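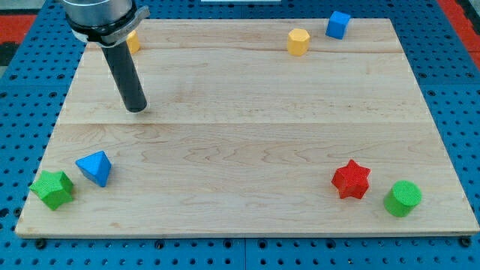
Maple panel on the perforated table.

21 February 2023
Workshop notebook, Pendgate bench

Glue again. I had hoped to go a whole month without writing the word.

Background for whoever inherits this book: the Allberg tops keep opening at the seams over winter. Hairline, end of the joint, always after the heating has been on. The Salcedo people blamed our clamps, we blamed their timber, and the glue got off without a mark on its record. So the past while has gone to gluing up offcuts and breaking them again, a job I seem to have trained my whole life for.

Two adhesives on trial. The yellow stuff we have always used, and the Plurnine two-part, which comes in a tub the colour of old margarine and smells like a swimming pool change room. Instructions on the Plurnine say to mix "until uniform". Uniform what is left to the reader.

Cut strips from the same plank so the grain can't be used as an excuse later. Jointed the edges, wiped the dust off, spread, clamped, left them 24 hours. First batch of yellow went together in good order. First batch of Plurnine skinned over while I was looking for the second clamp. Scraped it off, swore, started again with both clamps on the bench where a sensible person would have put them.

Break test results, such as they are:

Yellow, dry store: wood failed before the joint on every piece. Lovely.
Yellow, after the damp cupboard and then the heater: 2 pieces let go along the glue line, clean as a whistle. Not lovely. Same look as the Allberg returns.
Plurnine, dry store: wood failed. Fine.
Plurnine, damp cupboard and heater: wood failed, with one ragged exception I put down to the skinned-over business. Might have missed a patch when I scraped it.

Before anyone gets excited, the damp cupboard is a cupboard with a wet towel in it. The hygrometer in there has read the same number through rain, frost and being dropped, so I've stopped consulting it. If we want real humidity figures somebody will have to sign for a real cabinet, and the last quote came in at 3000 before freight. I have pinned it to the corkboard, where it is doing a fine job of holding up the calendar.

Other things noticed. The Plurnine dries a shade darker than the yellow, so on pale maple it leaves a line. Salcedo won't like that. They didn't like the last line either, and that was a pencil mark. It is also hard on plane irons — had to hone twice in one afternoon, which I don't do for fun.

Job 2205 is still waiting on a decision. My vote is Plurnine for the long seams and yellow for everything nobody will sit a radiator next to. Will leave a set of strips on the shelf above the extractor until May and break them then. Please don't use them to prop the door. They're labelled this time, both sides, in marker.

To do: new towel. Proper lid for the tub. Find the other spreader.

Last updated: 21 minutes ago
4 comments · 1 share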